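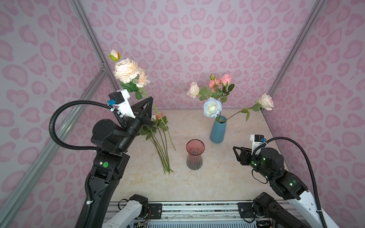 Susmont Arts Hall - House Decoration Group
Minutes of the September meeting, held in the side room at 6:30 p.m.

Present: Leire Garrido (chair), Ramiro Robles, Rosalía Cabello, Nanna Ravn, Carmela Esteban (minutes)

1. Last minutes
Approved with one change. Ramiro did not "welcome" the move to artificial flowers. He asked that it say he "did not vote against it." Changed.

2. Artificial roses
Rosalía reported that the switch from fresh flowers is going well. Ramiro asked what "well" meant. Rosalía said the fresh flowers cost us $1,973 last season and the artificial ones will be used again. Ramiro said that is only a saving if they still look decent in spring, and he has seen what a front lobby does to fabric petals. Nanna said she likes the peach and cream ones and could do without the pale blue and white. No rose she has grown ever came in that color. Leire said the blue and white one goes with the blue vase, and the group bought it for that. Nanna's view noted.

The Uritz catalog lists the large peach-cream flower as a rose. Three of us think it is a peony. Rosalía will ask for the listing to be fixed before we reorder, or we will get the wrong thing again.

3. Vases
Two are under discussion, the tall slim matte blue one and the fluted glass one that goes from pinkish red at the rim to smoky gray at the base.

Blue vase: Ramiro doubts it is heavy enough. With a long-stemmed pale pink rose leaning way out to one side, he expects it on the floor the first time somebody swings a coat past it. Rosalía said the lean is what makes the arrangement. Ramiro said he would put that on the incident form. Agreed to try gravel in the bottom before spending money on anything else.

Glass vase: Carmela asked if the color fights with the pink roses. Opinions split. Nanna pointed out that long green stems will show through if the glass is at all clear lower down, and plastic stems look like plastic stems. Leire suggested cutting them shorter. Rosalía objected, as a cut stem can't be used in the tall vase later. Left open.

4. Testano quote
Testano offers 50 more stems for $111, delivery extra. They would not say how much extra. Ramiro is against ordering from anyone who won't give a delivery price. Carmela said their sample buds were fine but the leaves shed glitter, which we did not ask for. Decision put off until there is a full price in writing.

5. Backdrop
Bermúdez has offered us more of the lavender paneling with the pink spots. Leire thinks it is cheerful behind roses. Nanna thinks it is leopard print and we should call it that. Ramiro asked if the marble-pattern tabletop plus the spots plus five colors of flower was a plan or an accident. No vote taken. Leire will ask what they want for it, and Nanna will bring a plain gray cloth for comparison.

6. Storage
The 24 stems in the hall closet are being flattened by the folding chairs. Rosalía asked for a tall box. Ramiro has one, if it can be returned.

Actions
Rosalía: peony listing, gravel
Leire: Bermúdez price
Nanna: gray cloth
Carmela: Testano, full price including delivery
Ramiro: box

Meeting closed 7:40 p.m. Next one in October, same room, if the heating is on.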